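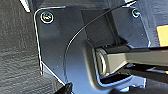
Week 4: Simple and Compound Interest

Instructor: Kjell Fjeld

Bring a calculator. Phones are fine in class but not in the January test.

Simple interest is paid on the starting amount only. Put $40 in an account at 12 percent simple interest and you earn $4.80 each year. After two years you have $49.60.

Compound interest is paid on the starting amount plus the interest already added. The same $40 earns $4.80 in the first year and $5.38 in the second, so you end with $50.18.

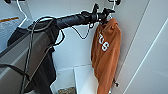 The gap is small over two years and grows with time. Work out the third year by hand before you use the formula A = P(1 + r)^t. Write r as a decimal, so 12 percent goes in as 0.12. Round to the nearest cent at the end.

Loans work the same way from the other side. A borrower who makes no payments owes interest on the unpaid interest.

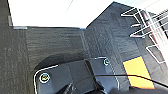
Reading time: 4 minutes

Before next class, read Teodor Boström's notes on monthly compounding and do problems 1 to 12. Show each step. In monthly problems, divide the yearly rate by 12 and count t in months.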